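Lorkar kitchen sim pack, worth paying for?

Robots and Automation > Software and Simulation > Reviews and buying advice

pkerf
Has anyone here put money into the Lorkar tabletop pack? They want 900 for a single seat, and for that you get the kitchen props, a two-handed humanoid upper body already rigged, and a set of what they call "ready tasks" (move this onto that, clear the board, fill the basket). I have a small shop and we're looking at a pair of Clonley hands for next year. My thinking was to practice in simulation first and find out if the hands suit our work before I buy any metal. The sales page is very sure of itself, which makes me nervous.

ovenmitt_dan
Depends what your work is. If it's picking up stiff things of a known size, you might get something out of it. If it's food, save your cash.

pkerf
It's food. Small baked goods, moved from a board to packaging.

ovenmitt_dan
Then save your cash.

Hung Kim
I've had the pack since May, so I can give you more than one line. I paid for it myself and I have no deal with them.

Setup was fine. The installer worked, the hands loaded, and I had them moving by lunch. The props look good enough. My complaint is with the pastry task, the one you'd care about. I ran it 300 times with the controller they ship and kept my own log, going by whether the thing ended up where it was meant to go without tipping over. Their page says the task is "solved." My log says 300 tries and 171 good ones.

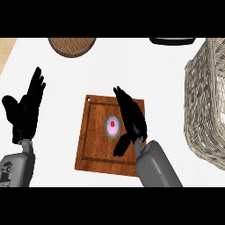 Most of my misses came down to the thumb. The controller plans for the fingers and seems to treat the thumb as something that will sort itself out later. So you get a nice approach, then the thumb comes in low, bumps the side, and the whole thing slides. A person would stop and come in from another angle. This carries on with its plan and closes on air.

The second problem is that the pastry is one solid lump as far as the physics goes. You can squeeze it as hard as you like and the frosting stays perfect. I turned the grip force up to the maximum just to see, and it scored that as a success. Try it with a real cupcake.

pkerf
That last part is what I was afraid of. Did you ask them about it?

Hung Kim
I did. The reply said soft objects were "on the roadmap." I asked for a month and got the same sentence back with a different name under it.

tansy_lab
I'm going to push back a little, as I use the same pack and I like it. You're both judging it as a test of whether a hand can handle food. I use it to check reach and timing. Can both arms get over the same board without hitting each other? Does the wrist run out of travel before the hand gets to the far side? It answers that kind of question well, and it saved me from mounting our arms too far apart. 900 is cheap next to drilling a bench twice.

Also, 171 out of 300 with the stock controller is not terrible. It's a sample. You're supposed to write your own.

Hung Kim
Where does it say that on the sales page?

tansy_lab
In the manual.

Hung Kim
Right, which you get after you've paid.

ovenmitt_dan
Reach and timing you can do with the free tools. I laid out our whole cell with cardboard and a tape measure.

tansy_lab
And how long did that take?

ovenmitt_dan
A weekend. And I didn't have to renew it.

pkerf
Wait, it renews?

ovenmitt_dan
Read the small print. Support and updates are for the first year. After that it keeps running, but you're stuck on whatever version you have. So if soft objects ever do arrive, you'll be paying again to get them.

Prapai Tanasarn
Hello, I do integration work for Jalali, so take that as you like. We don't sell this pack but we've had customers bring us results from it. Two things from that side.

First, the hand model is close in shape to the Clonley hand, but the friction on the fingertips is a guess. We had a customer who did 1,000 clean runs in simulation and then couldn't lift a muffin off a tray on the real bench. Changing the fingertip covers helped. Nothing in the simulation would have told him to do that.

Second, tansy_lab is right about collisions between the arms. That part has matched the real thing well for us.

pkerf
Thanks, that's useful. So if you were me, with a small budget and baked goods?

Prapai Tanasarn
I would ask for a day with real hands and bring your own product. Clonley dealers will sometimes do this if you ask before they think they've closed the sale. Ovport rents bench time too, though you need to book well ahead and you have to bring your own fixtures.

tansy_lab
Bench time is a good idea, but you'll waste half the day if you turn up with no layout. Do the layout first in whatever tool you want, then book.

ovenmitt_dan
Cardboard.

tansy_lab
Fine, in cardboard.

Hung Kim
One more from me, then I'll drop it. If anyone does buy the pack, go into the task settings and turn off "assist on contact." It's on by default. With it on, an object gets a small pull toward the palm when the fingers are near it. All 300 of my runs had it off. I tried a short batch with it on and the score went way up, which makes me wonder which way Lorkar had it when they wrote "solved."

tansy_lab
I didn't know that was on by default. Going to check mine.

pkerf
Does that change anything for reach and timing?

tansy_lab
Shouldn't touch reach. Might touch timing if the grasp closes sooner. I'll rerun my board task tonight and post what I get.

tansy_lab
Okay, reran it. Reach is identical. The pick takes longer with assist off, and I had a few drops where I used to have none. I still think it's worth it for layout. I wouldn't quote its success rate to a customer anymore, and I've done that twice.

Hung Kim
Good of you to post it.

pkerf
I've written to the Clonley dealer to ask for a day with the hands. They want to know what I'd be bringing, so I said two trays of cupcakes and a box of the packaging we use now. I'll hold off on the pack for the moment. If they say no I'll try Ovport and come back with the price.

ovenmitt_dan
Bring a third tray.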